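Drumeck Two-Arm Table Kit: README

Welcome, and thank you for taking a look at the kit. This file covers what comes in it, how to set it up, what we have learned from using it on clothing, and where it still needs work. It is written for people who bought the kit or are thinking about it, so please don't be put off by the length. You can skip to the part you need.

Maintained by Angelica Yap and Arnel Maglaya, Prunuvdale
Last revised 12 June 2020

What the kit is

The Drumeck Two-Arm Table Kit is a package for shops and labs that want to try handling soft goods with a pair of robot arms and would like to skip the months of bracket making that usually come first. We supply the mounts, the grippers, the wiring set, the table covering and the software. You supply the two arms and a sturdy table. We're happy to source the arms for you as well, and many buyers ask us to, but the price on the order form is for the kit alone.

It started life as a favor for Clistside, a small laundry service that wanted to know whether a robot could take any of the sorting and folding off their hands. The short answer was "some of it, slowly." The longer answer is the rest of this file!

What you get

Two parallel-jaw grippers with cables
Two mounting plates with bolts
Terminal blocks and labeled leads
One roll of brown paper and two rolls of blue tape
The control software, with a one-year update key
The starter recordings described further down

Setting up the table

Cover the whole work surface with the brown paper and pull it snug before you tape anything. Wrinkles in the paper confuse the cloth finder more than wrinkles in the cloth do, and we have lost whole afternoons to a bubble no bigger than a thumb. Then lay the tape in straight lines to make your sections. The sections don't have to be perfectly equal, but they do have to stay put, so press the tape down well along its full length – a bone folder from a craft store is lovely for this.

Mount the arms so that their working areas overlap over the part of the table where the clothes will go. Keep both teach pendants within easy reach of whoever is running the session, and walk through the emergency stops with every new person before power goes on. Genalyn Layug wrote our safety sheet, and she asks that you print it out and hang it where people will see it. 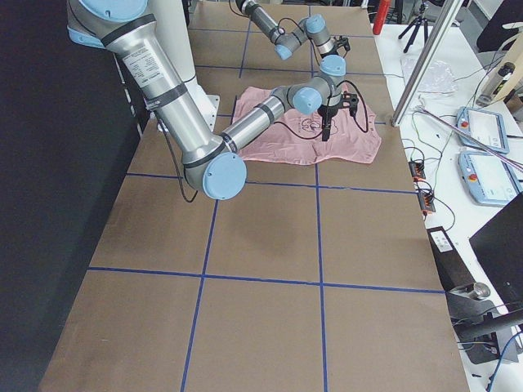

Leave more slack in the gripper cables than you think you need. Our first customers tied theirs down beautifully and then found the wrist could not make its last quarter turn. Let the cable hang in an easy loop, run the arm by hand through its full travel at low speed, and only then add your ties.

The starter recordings

The recordings include 3000 attempts at simple cloth tasks: picking up a shirt by the hem, straightening a sleeve, and making a first fold. Of those, 2000 were run by a person guiding the arms and the remainder by the software on its own. The garments came from a donation bin at Bañez, our neighbors down the hall, and there are 155 of them, mostly T-shirts with a few towels and pillowcases. Failed attempts are included and marked. Please don't throw them out, as they are the most useful part of the set if you plan to train anything yourself.

Each attempt has its own folder with the arm positions, the gripper opening, the video and a short text note. The notes vary quite a bit. Rosalinda Salazar's are careful and complete, while some of the February ones just say "slipped again."

How well it works

On a flat cotton T-shirt, the software completes the first fold in 68 percent of tries at our table. Your number will differ with your lighting and your arms. Heavy sweatshirts are poor, and anything silky is worse. If the jaws catch the paper along with the shirt, raise the gripper's lowest height a little and try again.

Known problems

The cloth finder loses brown garments on brown paper. White paper works, though the glare can be a nuisance.
Both arms will sometimes wait for each other at the middle of the table. Press Resume on either one.
Large printed graphics are now and then mistaken for a fold. A fix is being tested.

Getting help

Write to Arnel Pangilinan through the support form that came with your order. Send the attempt folder along with your question if you can – he will ask for it anyway.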